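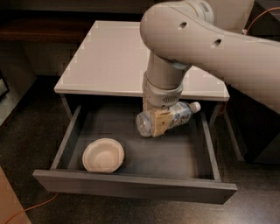 Well, I finally did the thing I've been threatening to do since October and walked the whole Tadlow loop in one day. It's 52 laps of the old mill pond if you're crazy, or one long wander out past Clovden and back if you're me. I went with the wander!

Dariusz Tomaszewski came along for the first half and talked about tomatoes the entire way (he has 103 seedlings on his back porch this year and wants to give most of them away, so please, somebody take some). We stopped at the Evangelista bakery for a cheese roll, and then I went back in for a second cheese roll, and I'm not sorry.

The path is in good shape until you hit the stile by the Postent warehouse. After that it's mud for around 100 yards and you'll want real boots. I wore my old sneakers and they're still sitting on the step outside – my wife won't let them in the house.

My one big mistake was water. I took two small bottles and they were gone before lunch, and there's no tap anywhere between the church and the railroad bridge. Remigiusz Wróbel tells me there used to be one by the cricket field, but I looked and all I found was a pipe with a bees' nest in it.

I'd like to do it again before it gets too hot, a bit slower this time, with more people and more cheese rolls. If you want to come, drop me a note or catch me at the library on a weekday morning. Dogs are fine, but keep them on a leash by the sheep.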